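Plullwood Robotics Supply
Home > Hand-held grippers > Dinley Two-Finger Hand Gripper

Dinley Two-Finger Hand Gripper, green
Item 336
In stock at the Horstead warehouse
Price: $600 with one set of pads fitted
Spare pads, per pair: $13

We carried two hand-held grippers for most of last year, the Dinley and the Navickas, and the question we got on the phone more than any other was which one to buy. Juwita Menon and Trinidad Huenchumán took one of each home over the holidays, swapped after a couple of weeks, and came back with pages of notes and a fair amount of disagreement (they still don't see eye to eye on the trigger!). What follows is mostly their notes, tidied up a little.

How it feels in the hand
The Dinley is the lighter of the two and you notice it after lunch. The trigger has a long pull, so you can close the fingers slowly on something small and stop partway without your hand shaking. Trinidad likes a shorter pull and says the Navickas is quicker for big, easy things like mugs and boxes, and that's true, it is. For pens, pencils, clips and cards we all ended up reaching for the Dinley.

The fingers
They're chunky, and people are sometimes surprised by that when they open the box. Panagiotis Petkov in our repair shop would much sooner see a thick finger than a thin one, having glued plenty of thin ones back together. The finish is matte, and we had less trouble with glare from a desk lamp than we did with the Navickas, which is glossy. Each finger comes off with a small hex key, and the key is in the box.

The camera
The mount takes the same wide-angle camera we sell with our arm kits. Set it up so you have both fingertips and a good stretch of table in view, and then leave it alone. Kadri Adomaitis moved hers a little between sessions and had to do her setup over, so now we put a dab of paint on the mount screw before we ship.

What's in the box
Gripper with pads fitted
Camera mount and screws (camera sold separately)
Hex key
Printed setup sheet

Things to know before you order
It's a right-hand trigger. You can use it left-handed, and Vaida Lapiņa does so every day, but your thumb will sit in an odd place and it takes some getting used to. The Dinley fingers won't fit on the Navickas body or the other way around, so please check which one you have before ordering spares. If you aren't sure, call us on extension 123 in the afternoon and we'll happily work it out with you.

Returns are fine within a month if the pads are clean. 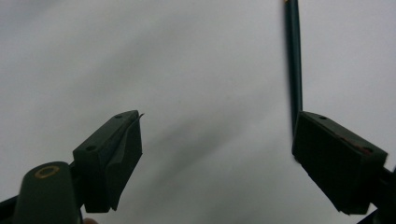
Pads are the part you'll replace, so we keep plenty of them and they're cheap. How long a pair lasts depends a good deal on what you pick up, and rough cardboard is the worst thing we've tried. Take a look at the tips before you start in the morning, particularly where the pad meets the top of the finger: a thin, pale sliver poking out past the tip, like the one on the left finger, is easy to miss against a light table and can show up in every picture you take that day. Press it down or trim it, and if it keeps coming back, fit a fresh pair. Marks on the fingers themselves are nothing to worry about, and a damp cloth is all we ever use on ours.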